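Canholm Home Help > Water and Plumbing

White spots on everything since we moved. Do I need a softener?

Sajib Gazi
Posted 19 September 2021

We moved from Rudusow to a house outside Canholm in May and the water here is much harder than what we were used to. Glasses come out of the dishwasher cloudy, the kettle has a crust in the bottom, and every faucet gets white spots within a day of being cleaned. I sent a sample to the county lab and it came back at 16 grains per gallon. The house is on a well. There are two of us, plus my mother for part of the year.

The man from Prins came out and says we need a softener for the whole house. That is a lot of money for us right now. Is there something smaller we can do first, or would I just be putting it off? Also, what do you use on the spots that are already there? I have been using a green scrub pad and I think I am making it worse.

Wilma Gourlay

Stop using the green pad. It scratches, and the scratches hold the minerals, so the spots come back faster and are harder to get off.

I have been on a well for 11 years with water close to yours and did not put in a softener until year seven, so it can be done. For the spots, mix white vinegar and warm water half and half. Wet a rag with it, lay the rag on the spot, leave it ten minutes, wipe, rinse with plain water, dry. If there is a thick ring at the base of a faucet, wrap the rag around it and give it half an hour. Don't use vinegar on marble or any other natural stone, and don't leave it sitting on brass or on any finish that is painted or plated in a color. For those use dish soap and a soft cloth and accept that it takes longer. 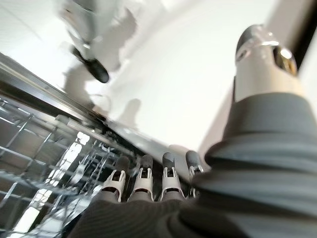

How much the spots bother you depends mostly on the finish. Brushed or satin metal hides a day or two of drips. Polished metal hides nothing, and if you are picking out new fixtures it is worth thinking about that in the store. Look at how the big silver cylinder in the photo throws the light back: on a surface that bright, one dried drop of well water would show from across the room. When we redid the upstairs bathroom I went with brushed for everything and I wipe it down half as often.

For the kettle, fill it halfway with the same vinegar mix, bring it to a boil, turn it off and let it sit for an hour. Pour it out and boil plain water in it twice before you make tea. Do this every few weeks and don't wait until it flakes.

For the dishwasher, buy rinse aid and keep the dispenser full. Check the manual too – some machines have a setting for hard water and it may still be on the lowest one. Run it empty on hot with a cup of vinegar standing in the top rack once a month. If the glasses are still cloudy after a vinegar soak, they are probably etched, and that does not come off.

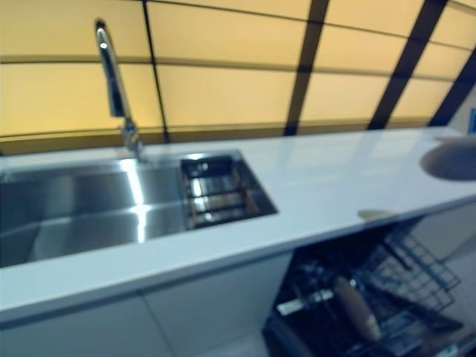 Drying is the other half of it. The spots are what the water leaves behind, so if you wipe the water off there is very little to leave. I keep a cotton dish towel for the kitchen sink only and go over it last thing at night, and it takes less than a minute. Unscrew the aerators every couple of months and soak those as well. Ours used to clog so badly that the kitchen faucet sprayed sideways.

Calum MacAulay

Get the softener. At 16 grains your water heater is filling up with scale and you can't wipe that with a towel. Ours went early and the bottom was full of what looked like gravel.

You don't have to buy from Prins. I got a used one for $200 from a couple moving to Flultitz and put it in over two evenings with my brother-in-law. Find out how many gallons it treats between cycles before you buy, and have your iron tested first. Iron fouls the resin.

Sajib Gazi

Thank you both. The vinegar took care of the bathroom faucet. The kitchen one needed a second round. Four of the glasses are etched.

Calum, the lab sheet doesn't list iron. Is that a separate test?

Calum MacAulay

Here it was. Call the lab and ask them to add it. And drain a bucket off the bottom of your water heater in the meantime, following the manual. You'll see what I mean.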